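Was the robot microwave demo at the Stistov open day worth anything?

Posted in Home Automation & Gadgets

I went to the Stistov open day on Saturday because my mother has bad arthritis and I keep hearing that kitchen robots are nearly here. The part I wanted to see was Prura, their two-armed setup, working a plain countertop microwave. The handout says Prura has done 1381 door openings, 979 of them without a person stepping in. I do not find that impressive. My mother does better than that on a bad morning. Before I write the whole thing off, can someone who knows this stuff tell me what I should have been looking at? My notes are below, in the order of the handout.

1. Lining up. One gripper comes in close to the oven with its two fingers apart. It took ages, and the guide talked over it the whole time.
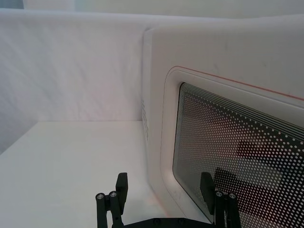
2. The oven itself. I asked whether it was a special model. I was told no. It has a big oval push button low on the panel, a lit display and a glass plate. No food was used in any run I watched, so I can't say what happens with a bowl of soup. 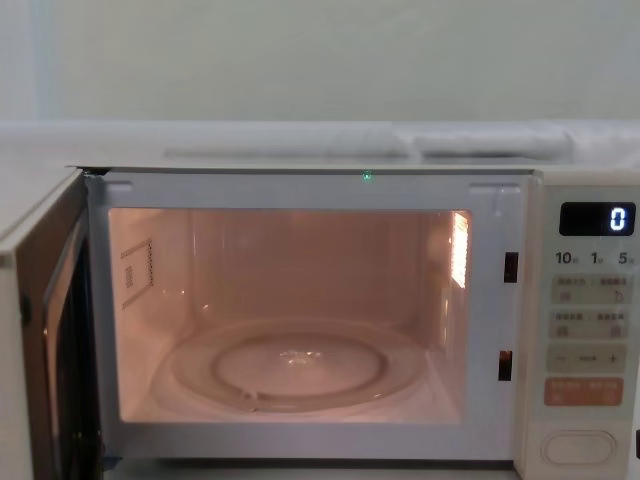 3. Working at the door. This is where I lost patience. The oven has a button for the door, and the left arm was up at the top left of the door with its gripper against it. The other arm was over by the front right corner, not touching anything. When I asked why, I got "it's learning." 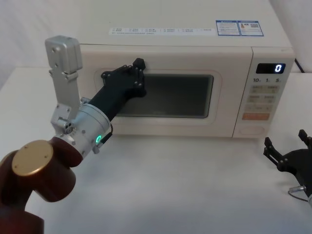
4. Door open. The left fingertip is on the edge of the door and the right gripper is off to the side over the table. I'd call that one chore, half done, with two expensive arms. No price was given, naturally.
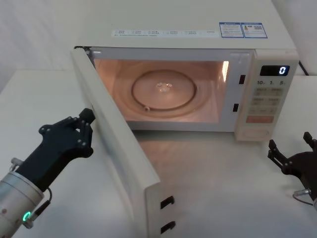

Bethel Gebretsadik
Your doubts are fair, but I'd aim them somewhere else. Slow doesn't bother me. Ask what counts as a "door opening" in that 1381. If somebody pushes the oven back into place between tries, does that count as stepping in? At a lot of demos it doesn't. Also ask if they ever move the oven. A robot that manages one microwave on one white table may be lost in your mother's kitchen. I'd want to see 100 tries in a kitchen it has never been in, and I'd want the failures listed too. If they won't tell you, you have your answer for this year.

Standus
its a demo. they are all like this. went to one in October, watched 6 tries, left before the coffee

Jaber
For arthritis I wouldn't wait on any of this. Get an oven with a pull handle or a big soft button, and put it at elbow height so she isn't lifting down from a shelf. My aunt has used hers that way for over 6 years. As for the open day, write to Stistov and ask for the full log. The guides on the floor usually only know what's on the handout.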